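Welcome, and thank you for stopping by the Drornelia help pages! We sell small bench supplies (racks, vials, tip boxes, trays and the cloths that go under them), and most of our customers are teachers, home soap and perfume makers, and people running a little lab out of a spare room. These are the questions that land in our inbox most often. If yours is missing, write to us, and we'll probably add it.

## Racks and vials

**Do I have to fill every well in the rack?**

Goodness, no. Leave as many open as you like. Plenty of people keep a few empty wells between two batches so they can tell them apart at a glance, and it works very nicely as long as you remember which side was which (a strip of masking tape along the edge of the rack helps more than you'd think).

**Can I get the caps in more than one color?**

Yes! The Gidey vials come with light blue caps as standard, and you can add bags of 80 in white, green or yellow. The threads are all the same, so mix them however you please.

**How do I wash the rack?**

Warm water, a drop of dish soap and a soft bottle brush for the wells. Turn it upside down on a towel and leave it overnight. Please keep it out of the dishwasher, where the drying cycle can warp the legs.

## Setting out your table

**What's the best way to arrange everything?**

We get this one constantly, and the answer depends a good deal on which hand you use and how long your arms are! Still, a layout that suits most people has the rack near the middle, a clear tray right beside it for whatever needs putting down, and the tip box a little farther off with its lid folded all the way back so you aren't knocking into it. 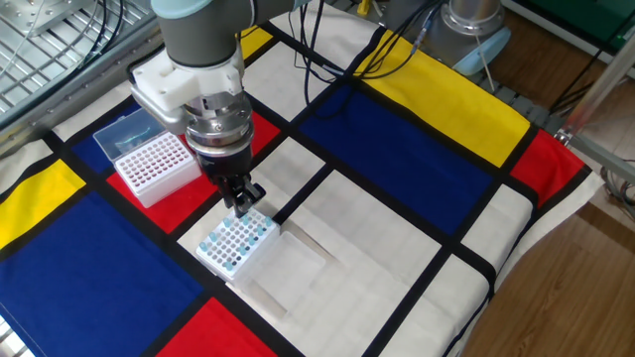 *Capped vials in a white rack, a clear tray next to it, and an open box of pink-tinted tips on a color-block cloth.*

If you're left-handed, try swapping the tip box to the other side and see how it feels for an afternoon. Give yourself more room than you think you need. We like a table at least 30 inches deep, though we've had lovely letters from people managing on a kitchen cart.

**Won't a patterned cloth make things hard to see?**

It can, if the pattern is small and busy. Big plain blocks of color are much kinder on the eyes, and they're handy too: you can decide that the rack always lives on white and the tips always live on red, and after a week your hands will know where to go. Clear trays are the one thing that can get a bit lost on white, so move yours to a darker block if you keep missing it.

**My cloth hangs over the edge. Should I trim it?**

We'd leave it, or fold the extra under and clip it. A cut edge will fray on you by the second wash.

## Tip boxes

**Do the Nullska tips fit my pipette?**

They fit most of the common ones, but please send us the model before you order a big carton. Opened cartons can't come back, and we hate having to say so.

**Should I close the lid between uses?**

If you're stepping away, yes. Dust gets into everything, especially in a room that's also used for sewing or baking.

## Ordering

**How long does shipping take?**

Usually four working days from our Arkomura warehouse. Orders slow down in October when the schools stock up, and we send out some 700 boxes that month, so a little patience then is very much appreciated.

**Can I return a rack I've already used?**

We can't take back used racks or vials, I'm afraid. Trays and cloths are fine if they're clean and you still have the packing slip.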